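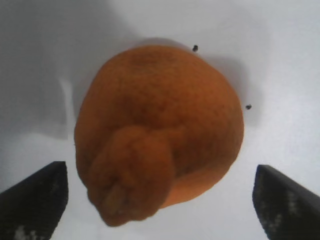

Werkstattbuch Woker, 11. Dezember 2023
Zitrusschale, Tag 1: der Knubbel!

Endlich ist die Kiste von Bemel da, und ich bin hin und weg. Lauter große orange Früchte mit diesem Hals, Typ Dekopon oder Sumo, genau will ich mich da nicht festlegen (auf dem Lieferschein steht nur »Mandarine, groß«). Für unsere Abformungen hätte ich mir nichts Besseres wünschen können. Die Poren, die Falten am Hals, und dann dieses tiefe Rotbraun in den Furchen, während die Grate viel heller bleiben!

Cameron wollte eigentlich glatte Navelorangen, wie im Oktober. Zum Glück hat Fletcher Kerslake sich durchgesetzt.

Heute gemacht:
- 3 Früchte mit lauwarmem Wasser und weicher Bürste entwachst, auf Küchenpapier trocknen lassen
- Probestück 2 zur Hälfte in Ton gebettet, Hals nach oben
- Silikon angerührt, 84 g, dünn mit dem Pinsel vorgestrichen, dann gegossen

In den Falten am Hals sitzen gern Luftblasen. Mit dem kurzen Borstenpinsel kam ich am besten rein, der lange aus der Cleddale-Lieferung ist viel zu weich. Nächstes Mal den Hals zuerst und den Rest der Kuppel danach, das Zeug zieht schneller an, als man denkt.

Farbe: Grundton sattes Orange, zur Krone hin eine Spur Braun, fleckig auftupfen. Unten am Stielansatz heller, fast beige. Omoregie-Pigment Nr. 8 kommt dem schon verdammt nah!

Offen: Trennebene. Quer durch den Hals geht nicht, da reißt uns die Form. Cameron fragen, ob noch Stützgips da ist.

Der ganze Raum riecht übrigens herrlich. Probestück 1 ist aufgegessen, sehr süß, Schale aufgehoben.

2 Kommentare
3 Mal geteilt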